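Search reviews... Go

Raptis hand teleop kit, two months in

Bought the glove set plus the sim license for our lab at Multthorpe. Short version: good gloves, so-so software, keep it.

Setup took 54 minutes, most of it drivers. Finger tracking is great once you calibrate. Skip calibration and the thumb drifts, every time. Wrist is jumpier. I do my demos in the sim kitchen — marble counter, a dark cubby, wine bottle lying on its side in there. Depth is the hard part. You think you're at the bottle and your not.

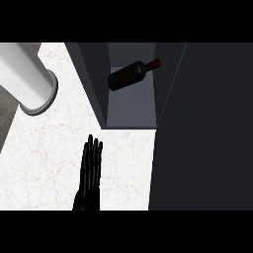 Loukia Liapis told me the depth gets easier if you slow the arm gain down to 3 and quit chasing speed, and that her first 206 demos were mostly junk before she did.

Tried it Saturday. She's right. Fewer overshoots, hands less tired too. Replay export is still clunky, no batch delete, and the menu forgets my settings on restart. Why.

Battery dies fast, keep 2 chargers. Straps run small. Would buy agian — but wait for a sale.

Chidubem Ajayi

Related reviews
Lollovero foot pedals
Rarinia wrist tracker
Raptis glove liners

Contact | Copyright | Back to top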